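Keeping a crossword habit tidy around the house

If you solve on paper, the puzzles pile up fast. A few habits keep them off the kitchen bench and make the solving easier too.

Print on slightly heavier paper if you have it. Ordinary copy paper goes furry after the third rub-out, and themed grids usually get rubbed out a lot. Set the printer to greyscale and the black squares to a mid grey, which most puzzle programs allow. A 15 by 15 grid uses far less ink that way.

Use a soft pencil, 2B or so, and a white vinyl eraser. Pink erasers leave a smear on newsprint. For newsprint that has gone through the letterbox damp, lay it flat under a chopping board for 17 minutes or until it stops curling.

Pencil shavings come off a tablecloth best with a dry, clean paintbrush. A wet cloth turns the graphite into a grey streak. If you already have a streak, dab it with a bit of dish soap and leave it until the next wash.

Store unfinished puzzles upright in a magazine file, oldest at the front. Ours is a Plenley file from the discount shop and holds 8 months of weekend puzzles. Toss anything older. You won't go back to it.

Biscuit tins are good for the small stuff: erasers, sharpeners, spare leads. Pick a wide one so you can see to the bottom without tipping it out.

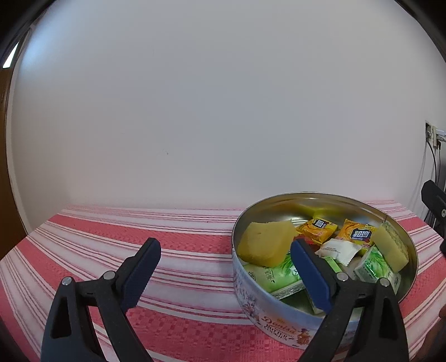 A reader, Zorkari, wrote in to say that pencil leads snap in a tin every time it's moved, and that an old glasses case is better for anything thin. Fair enough. We tried it with four leads and a clutch pencil and they all fit.

Large grids, 21 by 21 and up, are easier on a clipboard than on a table. Clip the clues behind the grid and fold them over so the column you need shows at the side.

Coffee rings: blot straight away, don't wipe. Once the page is dry you can write over the mark in pencil, though pen will bleed.

Next month, mending the spine on a puzzle book.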